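## 4. Setting up the small table

The small square table is delivered flat in one carton. It has a light wood-grain top with rounded corners and a round cable hole near one edge. Two people should lift the carton. One person can do the rest.

### 4.1 Before you start

1. Open the carton on carpet or on a folded blanket. Leave the top face down in its foam sheet.
2. Lay out the fixings from bag B. There should be 6 long bolts and a hex key. If any are missing, contact Hokiser and quote the number on the carton label.
3. Clear enough floor to walk right round the table. Allow 300 mm between it and any desk or cabinet behind.

**Note:** Keep the foam sheet if the table is likely to be moved again in April, when the desks are rearranged.

### 4.2 Fitting the legs

4. Start all the bolts by hand before tightening any of them.
5. Tighten with the hex key, working from one corner to the corner opposite.
6. Turn the table upright, one person at each side.
7. Press down on each corner in turn. If the table rocks, loosen the bolts by half a turn, push the legs square and tighten again.

**Caution:** Do not use a powered screwdriver. The inserts in the top will strip.

### 4.3 Positioning and cables

8. Turn the table so that the cable hole is on the side away from the person working.
9. Leads may go through the hole or over the side. Leave a loop of slack – a tight lead will drag things across the top.
10. Keep leads on the floor away from chair castors and from where people put their feet.

### 4.4 Using the top

Small, shiny or rounded items should go near the middle, with space on both sides for the hands. Put a base under anything with a hard metal rim, as the wood-grain finish marks easily.
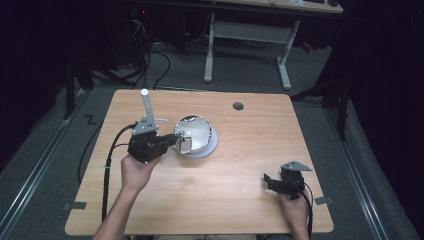
*Fig. 4. Silver dome on its pale translucent base, cable hole at the far side of the table.*

11. Wipe the top with a damp cloth at the end of the day and dry it straight away. No spray polish.
12. Check the bolts after the first week, then whenever the table has been moved.

**Caution:** Do not sit or lean on the corners.

For replacement bolts or a second top, ask Sulastri Nasution. Changes to this section go to Saodah Pelupessy.

Section last revised Friday, March 18, 2022.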